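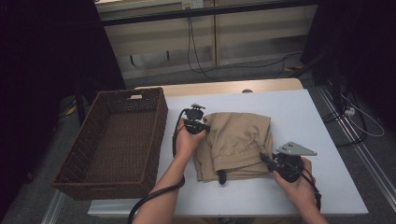

Trevo Open Storage Basket, Medium

Product group: Baskets and trays
Collection: Trevo
Finish: Dark brown
Shape: Rectangular, open top
Item no. 1729-2

Description

The Trevo Medium is a woven wicker basket for folded clothing, hand towels and table linen. It has no lid and no liner. The walls are worked in a tight crisscross weave and finish in a rim slightly thicker and darker than the sides. A cut-out slot in the short end serves as the handle, so nothing projects past the outside of the basket and two units can be placed end to end on a shelf.

The basket is supplied fully assembled. There are no fasteners or feet.

Specifications

Weight, empty: 762 g
Lid: none
Liner: sold separately (Piveck cotton liner, natural or gray)
Stackable: no
Nestable: no
Indoor use only

Capacity and loading

Capacity depends on how the contents are folded. Pants with an elastic waistband and drawstring, such as khaki pull-on trousers, should be folded lengthwise once, then in thirds from the hem, with the gathered waistband on the outside of the fold. Tuck the drawstring tips inside. A loose tip can work into the weave and pull when the garment is lifted out.

Bulky items should be laid flat and not pushed down at the corners. Sustained pressure on the long sides will bow the weave. The basket should not be carried by the rim when full; use the handle slot and support the base with the other hand.

For sorting and folding, place the basket to one side of the work surface with the whole base supported. A corner left hanging over the table edge will take a set over time if the basket is loaded.

Surface contact

The underside is uncoated. It may leave fine marks on painted or high-gloss surfaces if dragged. Felt pads are included with the Piveck liner and can be ordered on their own from the parts desk.

Care

Dust with a soft brush or the brush attachment of a vacuum cleaner. Wipe spills with a cloth wrung out in cold water and let the basket dry at room temperature, away from radiators. Do not soak. Do not use bleach or furniture spray. Damp laundry should not be stored in the basket.

Short loose ends can be trimmed flush with side cutters. Do not pull them.

Color variation

The shade varies between batches and within a single basket. Customers who need matching units should order them together and note this on the order form.

Related items

Katiyar low tray, dark brown
Rodier shelf insert, single
Piveck cotton liner, medium

Packing and delivery

Packed singly in a plain carton. Cartons per pallet: 196. Orders placed before 2 p.m. are released the same working day. The next batch in dark brown is due in August.

Questions on trade quantities and spare liners go to Rekha Dwivedi at the parts desk.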